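Trorovix Two-Arm Bench Cell
Marking, Clearance and Handling Practice Pack

The practice pack is a printed binder and a set of floor and wall labels for small two-arm cells used for block handling and similar light pick and place work. It is sold with the Trorovix bench cell and can also be ordered alone for cells of a similar size. 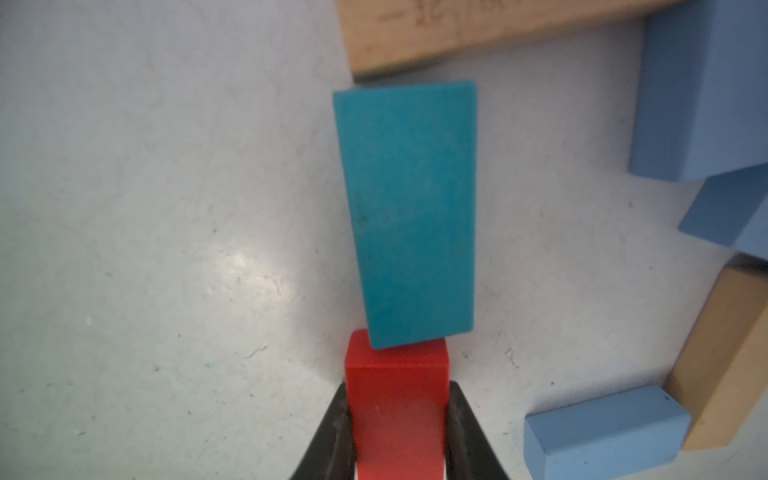
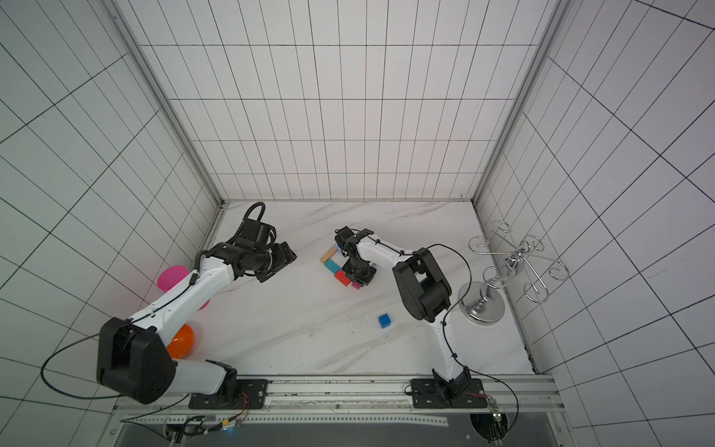 Light-duty block handling with black two-finger grippers.

Perrine Vasseur
Product Safety Lead, Trorovix

What the pack is for

Small cells get treated as if they don't need rules. The arms are light, the parts are light, and the person running the job is usually standing close by. Our position is that a bench cell needs the same written practice as a larger one, only shorter. The pack gives you that in 20 pages, with blank sheets at the back for your own limits.

It does not replace a risk assessment. You still have to do one for your own cell, with your own grippers and parts, and you still have to follow the rules that apply where you work. Section 2 of the binder is laid out so that your findings can be written straight into it.

Two arms on one rail

When both arms are mounted on the same rail, their reach overlaps in the middle of the floor. The pack treats that overlap as a shared zone. Only one arm may be in the shared zone unless the program has been checked for both arms moving together, and the check is signed and dated on the sheet provided. Slow speed is not a substitute for the check.

Each arm also gets a park position outside the shared zone. Write it down as joint values. A note such as "back and to the left" is no use to the next shift.

Re-check both park positions after any of the following:
a base plate is loosened or moved
a gripper or its fingers are changed
a camera is added or moved
the program is copied from another cell

Floor and walls

Keep one area of the floor for the parts in the current job and one for everything else. Cups, bowls and stands may stay in the cell between jobs if they are on the layout sheet. If they are not on the sheet, they come out before the arms are enabled. Items against a wall count as obstacles even when the program never goes there, and they should be entered in the layout at their full height.

A wall with a printed or tiled grid is useful here. You can give an item's place by row and column and put it back in the same place later.

Tall stands with hooks or wire arms need more room than their base suggests. Measure to the tip of the longest hook.

Gripping blocks

Most dropped parts in this kind of work come from a poor grip at the start. The binder asks for the following:
Grip on two parallel faces, never on opposite corners.
Set the lowest force that holds the block through the fastest move in the program.
Plan for contact with neighboring blocks. A block picked from a close group will often touch another, and the program should stop if the resistance is higher than the limit you set.
Look at the finger faces at the start of each shift. Worn or shiny patches change the grip and should be noted.

Scuffs and specks on the work surface are normal in use. Wipe the surface down before any job that depends on a camera finding the parts, and mark permanent scratches on the layout sheet so they are not mistaken for edges later.

Cables and electronics

Arm cables should be free to follow the full movement without catching on the wrist, the elbow or anything standing on the floor. Run the arms through the whole program at reduced speed and watch the cables only. Do it a second time and watch the grippers.

Boards mounted below the rail should be where a falling part can't reach them. If they are open, fit the cover (sold separately, see below) or add a lip along the near edge. Loose leads are tied down at both ends - tape is accepted for one day, then it has to be a proper tie.

Hands in the cell

No hand goes past the rail while either arm is enabled. This includes straightening one block. Stop, disable both arms, reach in, clear, enable. The label for the front edge says the same thing in fewer words.

What you get

Binder, 20 pages, wipe-clean covers
11 labels for rail, walls and front edge
2 layout sheets, reusable
Check sheet pad for shared zone sign-off
Marker

Order code: 464
Fits: Trorovix bench cell, Segura rail mounts. For the Adus narrow rail, ask for the short front label.
Electronics cover: order with the Ellar cover kit.

Changes in this edition

Section on hooks and tall stands added. Park positions now recorded as joint values. The cable check was moved ahead of the grip check after comments from Miloslav Vlček, who runs our customer training. If you bought the pack before April, replacement pages are free and can be requested by order number.

Page updated 9th September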